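# Product Review: Triltton Demonstration Suite

Prepared by Salamatu Sarpong and Theophilus Aryee for the Nutsugah Learning Systems Group

## Purpose of this review

The Group was asked to decide whether Triltton should replace the collection software now used to gather demonstrations in simulation. The suite was evaluated from installation through export during October. Two operators, Ama Dankwa and Abena Ackah, recorded a total of 115 episodes of tabletop handling tasks in the kitchen-dining environment supplied with the product. All episodes were recorded by teleoperation, and each was reviewed before it was accepted into the trial set.

## Environment and recording

The supplied room is furnished to a reasonable standard. Household objects may be placed on the table by script or by hand, and the operator can inspect the workspace from several viewpoints before starting an episode.

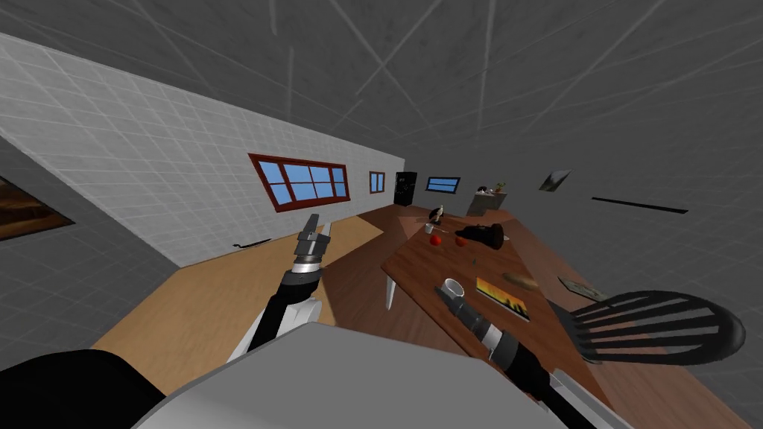 *Figure 1. Kitchen-dining environment, with the right arm extended toward the table.*

Setup took less time than expected. New operators required one training session, and neither reported difficulty with the controls for the right arm. The left arm responded more slowly when both were in use, and the vendor has acknowledged the matter. Operators also noted that the default view can tilt steeply and must be reset by hand.

Episodes are labeled at the time of recording. The label form is short and cannot be skipped. This was the strongest feature of the product, as incomplete labels have been the main cause of rejected data in our earlier work with Ronance.

## Close views and object quality

Close views are important to our training work, where the position of the fingers relative to a rim or handle must be clear. Triltton performs adequately in this respect. Shading inside hollow objects is smooth, and the wood grain of the table remains distinct at short range. Object models are simpler than we would prefer, and curved edges show straight segments.
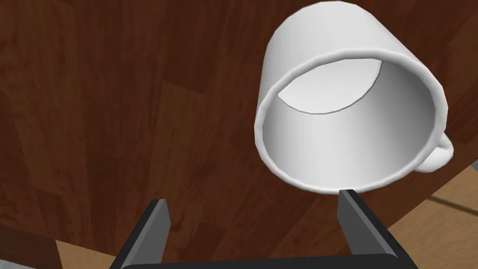
*Figure 2. Close view of the white mug and open gripper. Note the faceted rim.*

The reviewers do not regard the simple models as a barrier to use. They do recommend that rim grasps be checked against a finer model before large sets are recorded.

## Export

Export was reliable, although slow. A full set required about 4 hours to write, during which no recording could take place. Failed episodes are kept in a separate folder and may be restored for 7 days.

## Rating and recommendation

The reviewers rate the suite as suitable for general use, subject to correction of the left arm delay. Gifty Aryee will request a revised schedule from the vendor. Current licenses should remain in place until the revised version has been tested.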